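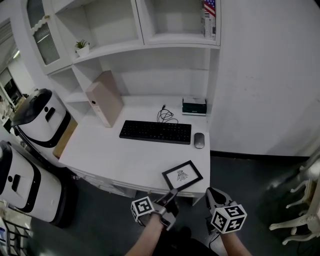 Photo: Voltitz press office

5 Nov 2023

The pitch at Palard will be lifted and relaid before next season, and the club's head of grounds expects the work to take most of the summer. The present surface is a sand-based rootzone over a gravel drainage layer, installed by Flesport and stitched with synthetic fibre to a depth of 180 millimetres. It has held up well in the centre. The trouble is in the goalmouths and along the north touchline, where the shade from the stand is heaviest.

"Grass will put up with wear or it will put up with shade," the head of grounds said. "Ask it to do both from November to February and the roots stop replacing themselves. By then you are playing on what you grew in autumn."

Moisture and surface hardness are logged before every fixture. The readings used to be written on a sheet and typed up later; they now go into a system supplied by Voltitz, which also holds the mowing and feeding records. The ground staff took 211 sets of readings last season, training days included.

"The numbers did not tell us much we could not feel underfoot," he said. "They were useful when we had to explain to the coaches why a session was being moved. A hardness reading ends that conversation faster than I can."

Lighting rigs are the main winter tool. The club runs them for some 400 hours on each goalmouth between the first frosts and the end of the season, and less on the touchline, where the rigs have to be wheeled off for the advertising boards. He would like more hours there. The limit is the power supply on the north side, which dates from before the stand was extended and will not carry two rigs and the undersoil pumps together.

That supply is to be replaced as part of the same job. The contractor, Iordache, will start in May, two days after the last home match, by stripping the top 40 millimetres and testing the drainage underneath. If the gravel layer is sound it stays.

"I think it is sound," he said. "Water leaves the pitch at the rate it did when it was built, except in one corner, and I suspect that is a silted outlet pipe. We will know when it is open."

The new surface will be grown from seed. Turf would be quicker, but he has had turf fail at the joins and does not want to repeat it. The seed mix is mostly perennial ryegrass, with a higher share of a shade-tolerant variety along the north side - a change he has tried on the training ground for two seasons.

Asked whether the pitch would be ready for the pre-season friendlies, he said those would be played away.

"The first league match is the date I work to. Anything earlier is taken off the roots."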